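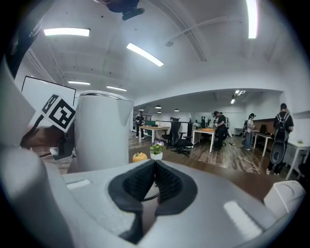

Zurnach Domestic Tasks Working Group
Minutes of the February meeting

Present: representatives of task design, hardware, data review, safety and the Harkix liaison. Petchrat joined by telephone from item 3.
Apologies: workshop support.
Meeting opened at 10.15.

1. Minutes of the previous meeting

Accepted with one correction. Under item 4, "cupboard closing" should read "cupboard opening". Closing has not been attempted with the present fingers.

2. Matters arising

2.1 The replacement finger pads have arrived and are fitted to both hand-held units. Hardware reported no difference in fit from the previous batch. The old pads are to be kept until the spring review.

2.2 The question of whether the shop-floor tasks should be reported separately from the household tasks was carried over from the last meeting. It was agreed that they should. A single combined success rate hides the fact that tote handling is easier than nearly everything done in a kitchen.

2.3 The written definition of "unaided" has been circulated. One comment was received, asking whether moving an object back to its starting place between attempts counts as help. It does not, provided the attempt has been logged as ended.

3. Kettle task

3.1 Data review presented the results. The set now holds 189 hand-held demonstrations of the kettle task, all recorded with the kettle empty. The arm was then run on the same task for 103 attempts, of which 49 were completed unaided. An attempt is complete when the kettle has been lifted, tilted over the cup, brought upright and set down on the table within the marked area.

3.2 Failures were discussed by stage. Most occurred at the grasp. The kettle is white, upright and smooth-sided, and the fingers tend to close either too high, near the rim, or off the centre line, in which case the body turns in the grip as it leaves the table. Few attempts failed during the tilt. Setting down was reliable when the grasp was good and poor when it was not.

3.3 Task design asked whether the result would improve if the kettle were approached only by its handle. Hardware replied that the fingers can hold a handle but that the wrist then carries the load at a distance, and a full kettle may exceed the torque limit. No figure was available for a full kettle. To be measured on the bench, with cold water only, before any decision.

3.4 Petchrat asked that the report state clearly that an empty kettle was used. Agreed. It was noted that an earlier summary sent outside the group had said "pours from a kettle", and this wording is to be withdrawn. The agreed wording is "carries out the pouring motion with an empty kettle".

3.5 Safety stated that hot water remains outside the scope of the work for this year. There was no objection.

4. Clearing the table

4.1 The clearing task consists of moving small items from the table into a tray so that the surface can be wiped. Light rigid items are handled well. Potted plants are not. The fingers close on the leaves as often as on the pot, and data review considers that the demonstrations themselves are inconsistent on this point – some operators take the pot by its rim and others take it round the body.

4.2 It was agreed that operators will grasp the pot round the body in all new recordings. Existing recordings will be kept but tagged by grasp type.

4.3 Wiping was not reported. The cloth slides under the fingers on polished wood and the contact force cannot be read from the hand-held unit. Task design to propose a cloth holder or drop the step.

5. Lighting and background

5.1 Data review raised the effect of the overhead fluorescent lights. Reflections on pale surfaces shift as the unit is moved, and white objects lose their edges. The kettle is affected more than the darker items in the set.

5.2 Harkix suggested blinds and a plain backdrop. This was discussed at some length. Against it, hardware argued that no kitchen has a plain backdrop and that a result obtained in front of one would not carry over. For it, Harkix argued that the cause of the grasp failures cannot be separated from the lighting until one of them is held fixed.

5.3 Agreed: a short run with a backdrop, for diagnosis only, not to be counted towards the totals in 3.1. People may continue to work and walk behind the table during ordinary recording.

5.4 The position of the marker board is to be checked at the start of each session and written on the session sheet. Three sheets from January have this entry blank.

6. Shop-floor tasks

6.1 Flonon has offered access to a packing bench outside working hours. The tasks proposed are moving totes, placing light goods in cartons and folding carton flaps. Harkix expects the first two to be within reach now. Flaps are doubtful, as both hands are needed and only one arm is available.

6.2 Safety requires a site visit before equipment is moved. Harkix to arrange.

6.3 The group declined a request to estimate the number of staff hours that could be replaced. There is no basis for such a figure. Present cycle times are several times those of a person at the same bench, and an operator must stand by throughout.

7. Statement for the spring report

The following text was agreed, subject to layout:

"Single-object chores under supervision are possible with a moderate rate of failure. Chores made up of several steps are not yet dependable. No chore tested so far can be left to run unattended."

Task design asked for "moderate" to be replaced by the figures. Data review will add them as a footnote.

8. Actions

Hardware: bench measurement of wrist load with full kettle, cold water.
Hardware: check finger closing height against kettle rim.
Data review: tag plant recordings by grasp type.
Data review: withdraw the earlier summary and send the agreed wording.
Task design: cloth holder proposal, or removal of the wiping step.
Harkix: backdrop for the diagnostic run; site visit to Flonon.
Safety: revised session sheet with the marker entry made compulsory.

9. Any other business

The recording area is needed by another group for one afternoon next month. The table may be moved but the floor tape must stay down.

Meeting closed at 11.50. Next meeting in March, same room.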